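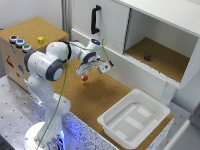 January 7, 2026
Kuketti cell, notebook 2

First day back on the cell and I got a full morning with it, which almost never happens! The plan was to sort out the green cable, check the gripper, and re-teach the block positions if they had drifted over the break. Got through nearly all of it.

Cable first. The run goes from near the base, up the arm, over the wrist and down to the gripper, and I've never been happy with how it sat at the wrist. Before the break it was tight enough that a full turn of the last joint pulled on the connector. I let out more slack at the forearm and re-tied it lower down, so now there's a nice big bend over the top when the wrist tips down. Jogged every joint slowly through its range at low speed with a hand near the stop and watched the connector the whole time. No pull at all. Very pleased with that.

The downside is that the loop now comes pretty close to the black handle on the cabinet door when the arm reaches across. It hasn't snagged yet, but I can see it happening on a fast move. I added a via point to the reach so the forearm comes in a little higher, and saved it as a separate routine so the old one is still there. If you run the old one, keep the speed down and watch the handle.

Gripper

Wiped the fingers with a damp lint-free cloth, let them dry, then ran open and close from the pendant. Smooth both ways. The cycle counter reads 3,586, so there's plenty of room before the next grease, which our sheet puts in March. I did check the finger screws while I was in there and one took a small nudge with the driver. Paint-marked it so we can tell if it moves again.

Re-teaching

The red block was landing a hair off at the pick point. Not bad, but enough that the fingers touched one side first and shoved it before closing. I squared the block up by hand on the cork, brought the gripper down over it in small steps, and re-recorded the approach and grasp poses. Thirteen picks in a row after that, all clean - I just stood there grinning at it.

Yellow stays on top of the button box and purple stays in the open side of the cabinet. Please leave those two where they are, I want to teach them next from the same starting layout. The white tray is the drop location and should be empty before a run starts.
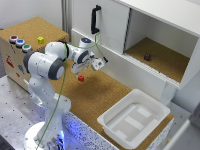
Buttons and start-up

Red, blue and green all register on the input page now. Blue was slow to respond before the break and I had blamed the Dresero input card, but it was a terminal on the back that wasn't fully seated. Pushed it home, tugged on it, fine. I love a fix that takes one screwdriver and no purchase order.

Start-up order that worked today, for whoever is on it next:

Controller on, wait for the status page to settle.
Check that the cable loop is clear of the cabinet handle.
Home the arm at low speed.
Open and close the gripper once.
Load the new reach routine, the one with the via point.

Still open

Move the handle to the other edge of the door, or swap it for something flatter. Gritow has a recessed one that might fit, need to measure the hole spacing.
Proper cable clips for the forearm. The ties are fine for now but they creep.
Teach yellow and purple, then back up the program to the shared drive.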